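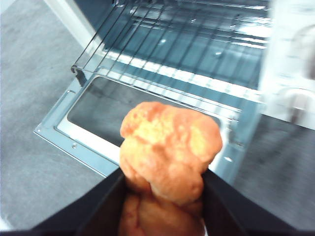 Murkon Two-Finger Gripper and Wrist Camera Kit: six weeks on the bench
Reviewed 7 March 2024
Filed under: Reviews, Arms and Grippers

I have wanted a decent small gripper for years, and I've bought enough bad ones to fill a drawer. So when the Murkon kit turned up I told myself to stay calm, read the manual and not bolt it straight on to the arm. I lasted until after lunch.

The kit is a pair of matt black fingers, a drive unit, a small camera that sits at the wrist looking out along the fingers, a mounting plate, two cables and a bag of screws. Mine cost £1368 with delivery, paid for out of my own pocket. You need your own arm. Mine is the Wukeo desktop arm I reviewed a while back, and Murkon do a plate that fits it without an adaptor (hooray!).

Setting up

Fitting took an evening, and a good part of that was me looking for a hex key. The plate goes on with four screws, the drive unit slides over it and locks with a quarter turn, and the camera clips in behind the fingers. The clip is stiff. Push harder than you think you should and it goes in with a click you can hear across the room.

Software is where these things usually fall over. Murkon ship their own control program, but I wanted to use Tetutum, which is what I run everything else through, and there is a plug-in for it. It found the gripper first time. The camera needed a second go and a restart, and after that it behaved. Calibration is a printed card you wave about in front of the lens while a green bar fills up, and I found it oddly soothing.

What I tried it on

My test set is kitchen stuff, mostly because kitchens are full of awkward shapes and I already own one. The job I kept coming back to was the small oven: door folded down, wire rack pulled part of the way forward, and a lumpy orange bread-shaped piece to be moved between the two. It sounds easy. It's a rotten job for a gripper! The piece is fat and rounded at the top and narrow and knobbly lower down, so flat fingers like to squeeze it upwards like a bar of soap. Then there's the lowered door, which sticks out just where you'd like your wrist to be, and a rack made of thin rods that will catch anything you lower carelessly.

I drove it by hand to begin with, using the Juhász hand controller, and I really enjoyed myself. The fingers close in a shallow V, so a rounded thing settles between them and stays put, with the bulk of it sitting up above the tips. Taking hold low down, at the narrow part, worked far better for me than going for the widest bit. I'd have guessed the opposite.

The grip force setting runs in small steps and you can change it while you're holding something, which I used constantly. Softer for the approach, a notch firmer for the lift, softer again before letting go. My old gripper had two settings, which were "no" and "crushed".

Once I was happy driving by hand I recorded a batch of runs in Tetutum and let the arm play them back. I set myself a target of 1000 open-and-close cycles before writing this, spread over evenings and one very long wet Sunday. The fingers still meet square. One screw on the mounting plate worked itself loose in the fourth week, and I've put a dab of thread lock on it.

The camera

Having the view from the wrist is lovely. You see the fingertips and the thing between them all the time, so you stop guessing. For lining up with the edge of an oven door it beats the camera I have on a stand, hands down.

It does have weak points. Quick wrist moves smear the picture, and anything you're holding gets in the way of whatever lies behind it. Pick up something chunky and you lose a good slice of the view, just when you'd like to see where you're putting it. Shiny metal is hard work as well. Oven doors, rack rods and cutlery all throw back bright streaks, and the automatic exposure dithers over them. Fixing the exposure by hand helped a lot. The setting is buried three menus deep, under "Advanced", and I'd love to see it moved somewhere sensible.

I ended up keeping the stand camera running too, off to one side, and switching between the two views. If you have a spare camera, do the same.

Moans

The cable comes out of the side of the drive unit and wants to snag. I've taped mine back along the arm.

The fingers are wide. For bread-sized things that's a blessing, and for picking a teaspoon out of a drawer it's hopeless. Murkon list a narrow pair for April and I shall be first in the queue.

The manual is thin and the drawings are tiny. Everything I needed was in there, though I did read one page with a magnifying glass.

It hums when it holds. It isn't loud - think of a fridge in the next room - but I noticed it late at night.

Would I buy it again?

Yes, and I'd do it cheerfully. It's a lot of money for a hobby bench, and if you only ever pick up blocks and boxes, a cheaper gripper will see you right. For lumpy, rounded, slippery-shouldered things near obstacles, it's the nicest I've used - and the most fun. I've already started on the toaster.

Score: 9 out of 10. I'll put it up half a point if they move that cable.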